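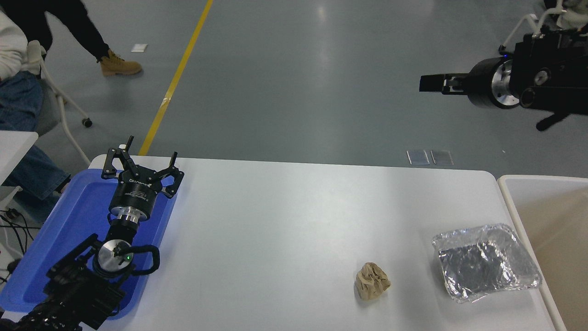
3.2 Surface finish and the uniformity of table lighting

The readings discussed in this section were taken in the two rooms at Dusik described in Section 2. Both rooms have ceiling fixtures in parallel rows and no daylight during the test hours, as the blinds were kept closed. Room A was fitted with the older Ivard tubes and Room B with the replacement set installed in October. Table height, meter height, and warm-up time were the same in both rooms.

Illuminance was recorded on a regular grid over each table top, with the Skedano meter placed flat and the operator standing back from the table by one arm's length. In total, 404 readings were kept. Readings were dropped only where the meter had been moved before the display settled, and each dropped reading was repeated on the same day. The last set was completed on December 28, 2001, by B. Sárközi, using the procedure written by F. Mészáros for the first set. No correction was made for the age of the tubes.

Uniformity is given here as the lowest reading on a table divided by the mean for that table. Some earlier work uses the lowest reading divided by the highest. The second ratio is more sensitive to a single bright spot under a fixture, and the two should not be compared directly. Where we cite results from the Illés survey, the values have been worked out again from the published tables.

A horizontal meter reading does not depend on the finish of the table beneath it, except through light that returns from the ceiling and walls. This second path was small in Room A, where the ceiling is dark. In Room B it was large enough to measure. Replacing the gray table tops with white ones raised the mean reading in Room B and left the lowest reading near the wall almost unchanged, so that the uniformity ratio fell slightly. The people who used the room nevertheless rated the white tops as more evenly lit. The ratio describes the light arriving at the surface, and the ratings depend on the light leaving it.

Contrast between the table and the objects on it has to be treated separately. A white top with an even field of light can still present strong local steps in luminance wherever a colored item covers part of it. Figure 4 is of this type: a white table with its surface lit evenly and a bright blue plastic tray on the left side. The tray is rectangular and has raised edges. For layouts of this kind we took the luminance of the bare top and of any tray as two separate areas, and did not average across the boundary.

Figure 4. White table with a blue plastic tray at left.

Raised edges cause a further difficulty. The meter cannot lie flat across an edge, and if it is set inside a tray the walls block part of the light coming in at low angles. In a trial at 19 grid points in Room B, readings taken inside a tray were lower than those taken at the same points with the tray removed. The difference was greatest close to the walls of the tray. All trays were therefore removed before the grid readings were made, and the values in Table 5 apply to bare tops only.

Repeat readings on one table in each room agreed closely, and the spread showed no trend with position on the grid. We take this spread as the error for the remaining tables, which were measured once. It does not include the calibration error of the meter, which affects the means in Table 5 but cancels in the uniformity ratio.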